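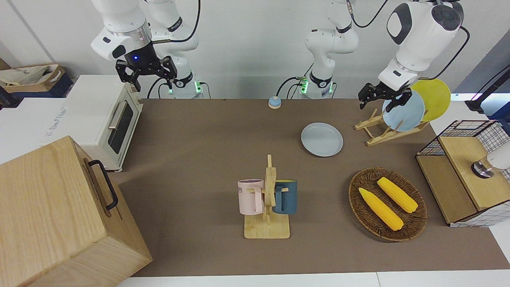

Monday, December 16, 2019

Window 3, north aisle, Condori chapel. Continued from the last notebook.

Took the lower panel out of its crate this morning and made the rubbing before touching anything. The lead is tired along the bottom edge and two solder joints are open, but the glass is better than I feared in July. One blue piece in the border has an old repair with a strap lead across it. I would like to remove it and edge-bond the break, Roxana prefers to keep it as part of the history. We decide after cleaning.

Cleaning test on the back side, deionised water and cotton swabs only. The brown layer goes slowly. Near the painted drapery I stopped, the trace line there feels weak under the magnifier — no more water in this zone until Amparo has seen it.

Found a scratched mark in the corner of the green piece, reverse side: "Postach 1913", or maybe 1918, the last figure is under the lead. The parish letter says the windows were ordered from Postach, so this fits well. The workshop register gives the order as number 183, but I have only the copy and the handwriting is difficult.

To do:
Ask Flavus for a sample of the pale green, the streaky one.
Order lead came, the same profile as last time.
Photograph the mark with side light.
Putty: wait with it until the new year.

R. M.

Recent entries
Kiln log, silver stain tests
Parko staircase window: condition notes
Storage racks, new labels

Zapata & Mosquera Glass Workshop — notebook pages may be copied for study with our permission. Back to top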